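The Draremow Brick Set: A Review After One Long Summer
08/03/2025
By Rosalinda Cabrera
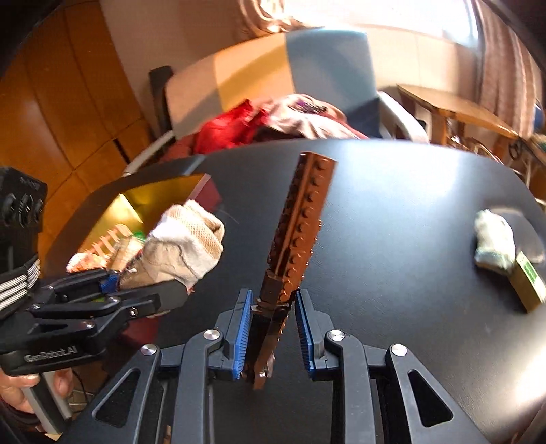
4 min read

I bought the Draremow building set back in June, mostly because it was on the low shelf at Arkport and I had my reading glasses on for once. It cost me $40, which felt like plenty for a box of 200 toy bricks, and I carried it home already rehearsing how I'd explain it. As it happens I didn't need to explain it to anyone. My brother-in-law, Shabani Nyaga, was at the house before I had my shoes off, and he had the bags open on the table while the kettle was still going.

The long reddish-brown beam is the piece of the build I like best, so let me start with that. Studs run in a line down one side and a smooth ridge goes up the middle, and it makes a very satisfying thing to look at from across a table. The color is warmer than it looks on the box (the box makes it look like old brick, and I'd call it closer to a chestnut). A smooth dark brown block joins it to the narrower part underneath, and that joint is where I had my troubles. Press it together straight down, with your thumb right over the middle, or it goes on crooked and you'll be picking at it with a fingernail for ages. I did this twice. Shabani did it once and blamed the instructions.

About those instructions - they come as one folded sheet with 14 steps, and the drawings are small. The dark brown and the black are printed so close to each other that I ended up working next to the window. Step 9 shows the beam from the back without telling you so, and we had the whole thing built in mirror image before either of us caught on. If you're giving this to a child I'd sit with them for that page at least.

The grip of the bricks is good. I have an old Plindmont set from when my kids were small and those pieces have gone slack over the years, so it was a pleasure to feel these click. They're a touch too tight when brand new, if anything, and my hands aren't what they were. The little angular and glossy pieces at the narrow end are the fiddly ones. Put them in a saucer before you start! I lost one under the stove for most of a week.

A word on where to build. I use my round black table with the matte top, and I've come to like it very much for this kind of thing. The fine texture doesn't throw glare back at you in the evening. Dark pieces do disappear on it, though, so I sort those onto a dish towel first.

I also looked at the Gatti set, which has nicer storage and a proper booklet, but the colors were all pastels and I wanted something with a bit of weight to it. If they ever make it in browns I'll be first in line.

I'm giving the Draremow 4 stars. I've taken the fifth away for that folded sheet, and I'll happily give it back the day they print a bigger one. Shabani wants it noted that he would have given it all five.

Questions or corrections: use the contact page | © 2025 Rosalinda Cabrera | Back to top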